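4.2 浅托盘混装条件下的物品可取性

前一节讨论了带分隔的收纳盒，本节转向无分隔的浅托盘。此类容器在幼儿活动室与家庭桌面上使用较多，其边沿低、开口大，物品放入时几乎不需要对位，因而归置耗时短；代价是物品之间没有固定边界，相互压叠、遮挡的情形随装载量上升而增多。本节考察的问题是：在托盘面积不变的前提下，哪些物品属性决定某件物品能否在不移动其他物品的情况下被单独取出。下文将这一性质称为“可取性”，并以二值变量记录。

记录工作分别在 Durnthorpe 与 Pukeo 两处活动室进行，共得到有效摆放记录 916 条。每条记录对应一次归置结束后的托盘状态，由两名编码员独立判定各件物品的可取性，判定不一致者交由第三人裁决。编码手册沿用 Sotus 项目的物品分类，按形状分为球体、柱体、片状织物、细长件与异形件五类，按表面分为光滑、绒面、带突起与织纹四类。原手册未收录带突起的软质球，本研究将其归入球体，表面类别另记。对于放在托盘外、但与托盘同处一张桌面的物品，仅记录其存在，不参与可取性计算。

在全部记录中，有 484 条至少包含一件片状织物。将织物的有无作为分组变量后，两组之间的差异较为清楚：含织物组中，不可取物品多集中于织物覆盖的一侧；不含织物组中，不可取物品的位置分布较为分散，多见于两件以上球体相邻而形成的夹缝处。球体本身并不难取，但球体会滚动，取出其中一件后，相邻球体往往移入空位，使后续判定所依据的初始状态失效。为此，本研究规定可取性一律按初始状态判定，不考虑连续取物的情形。

柱体的表现与预期有所不同。直立放置的金属罐占地面积小，顶面完整露出，从上方抓握时受邻近物品的干扰较少；同一只罐子横放时，占地面积增大，并可能压住低矮物品。细长件的情形与此相近，直立时可取性高，平放时则容易被埋入其他物品之下。由此看来，对柱体与细长件而言，姿态的影响大于其在托盘中的位置。

织物的作用需要单独说明。片状织物自身的可取性在多数记录中判为“是”，原因在于织物通常最后放入，处于最上层。然而织物没有固定轮廓，覆盖范围随放入时的折叠方式变化，同一块布在两次归置中遮挡的面积可以相差很大。织物越过盘沿的情形也较常见。越沿部分不占用盘内面积，若按织物的展开面积计算装载率，则会高估托盘的拥挤程度。本研究因此仅计入织物在盘沿以内的投影面积，越沿部分另设一项，记为“溢出”。

对于多层织物，编码时以最上层为准，下层仅在边缘可辨认时记录。这一处理较为保守，完全被盖住的下层织物不会进入统计，下层物品的数量因而存在低估。曾考虑在归置结束后逐件清点以作校正，但清点会打断活动室的正常安排，最终仅在 113 条记录中实施，其结果用于估计漏记率，不用于修正主要结论。

托盘外的桌面同样影响归置结果。桌布的摩擦较大，散放的小件不易滑移，使用者倾向于将剪刀一类的工具直接留在桌面，而不放入托盘。带孔的积木也常在盘外单独排列，其孔位使之具有一定的容器属性，与托盘中的散件在功能上有所区分。手册中将此类物品记为“盘外结构件”。图 6 所示为一例混装摆放，球体、罐体与织物同处一盘，剪刀与带孔木块位于盘外。
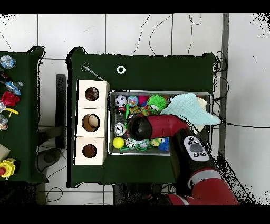
图 6 浅金属托盘的混装摆放。浅蓝色织物搭在托盘右侧并越过盘沿，按“溢出”编码；绿色桌布上的三个木块记为盘外结构件。

Ejigu 在审读本节初稿时提出，把织物越过盘沿一律编码为“溢出”过于粗略，搭在盘沿上的布往往恰好便于捏取，应当与因装不下而被挤出的情形分开；若两者合并，溢出项与可取性之间的关系会相互抵消，得到的系数没有解释价值。

这一意见成立。修订后的手册将溢出分为“搭放”与“挤出”两项，判据为织物在盘沿处是否受到邻近物品的侧向压迫。仅凭俯视记录，该判据在部分情形下无法确定，此时记为“不明”，不作推断。重新编码后，搭放与织物自身的可取性呈正向关联，挤出则未见稳定的关联方向。需要指出的是，两类情形对织物下方物品的影响相近，无论布是搭放还是挤出，被覆盖物品均难以单独取出。

装载率的上限仍是一个未解决的问题。本研究以 1000 平方厘米的标准盘面作为换算基准，将不同尺寸托盘的投影面积统一到同一尺度，但换算没有考虑盘沿高度。浅盘中的球体高出盘沿时，靠近边沿的球体可从侧面抓握，深盘则不具备这一条件。两处活动室使用的均为浅盘，上述结果不宜直接推广至深盘或带盖容器。盘沿高度的影响将在 4.3 节结合深盘记录另行讨论。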